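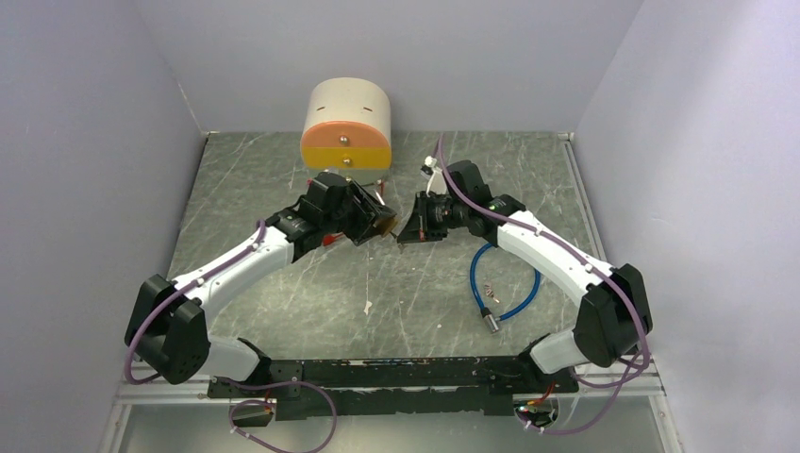 Both arms over the marble-patterned floor, drawer unit at the back.

October, notebook, permissions audit

Started 9:40. Picking up the third-party access audit where it stopped. Scope is the Edar account platform only. Nusovari (the ad reporting side) has its own token store and gets a separate entry.

Question for this pass: which outside apps still hold a live grant to read account data, what does each grant cover, and does the consent text the user saw match what the API hands back.

Export from the grant table gives 548 registered apps with at least one live token. Sorted by last call. The long tail has made no calls since the old login dialog was retired, but the tokens never expired, so they still count as access. I had assumed the dialog change invalidated them. It did not. The migration script rewrote the issuer field and left expiry null.

Of the full list, 42 apps carry the old contacts scope. This is the one that returns records for people connected to the user who approved the app, people who were never asked. The scope was removed from the developer docs and from the new dialog. It was not removed from the token validator. An old token that includes it still passes.

Checked this on staging with a test account, Shetty client library, old token format:

request to profile endpoint: 200, fields as documented
request to contacts endpoint, new token: 403
request to contacts endpoint, old token: 200, full records including city and birthday
same request with the contact's sharing setting off: 200, birthday missing, city still present

The last line is the bad one. The sharing setting is applied field by field and city is not on the field list. Repeated after clearing the cache, same result. Filed as 2 tickets, one for the validator and one for the field list, so that the small fix does not wait on the large one.

11:15. Naveen Tomar asked whether the logs can show what was pulled under the old scope. Partly. The gateway logs record app ID, endpoint and response size. They do not record which fields went out or whose records they were. Response size gives a ceiling on how many records left in a call and nothing about who is in them. Retention on these logs is short, and the rollover job is still running. Asked ops to pause it before anything else. Confirmed paused at 11:50.

Consent text. Pulled the archived dialog strings for the old flow. The wording is "basic information and contacts." Nothing says contact records are copied off the platform, and nothing says for how long. The developer terms require deletion when a user removes the app, but there is no callback that tells the developer a removal happened. Compliance was a checkbox at registration. I found no record of anyone following up on the checkbox.

Grurnurum (the quiz app host) is the largest single caller by volume in the retained window. It is one registration with many front ends behind it, so one user approval may have covered several products. Can't tell from our side. Needs a letter, and the letter needs legal — not sending anything from engineering.

Proposed order, for comment:

Set a hard expiry on every token with a null value. Breaks idle apps, acceptable.
Reject the contacts scope in the validator whatever the issue date.
Add city to the filtered field list, then diff the list against the full schema for other omissions.
Snapshot gateway logs to cold storage, access limited to the audit group.
Removal callback. Separate design, not this month.

Naveen disagrees with doing expiry first. His point is that expiry deletes the token rows, and the rows are the only record of what each app was allowed to read. Fair. Changed to: export rows, hash the export, then expire.

Export started 2:05, finished 2:31. Row count matches the grant table. Hash is in the audit folder.

Open: whether the mobile gateway uses the same validator build. Version string says yes, deploy log says it was skipped once. Check before the change goes in.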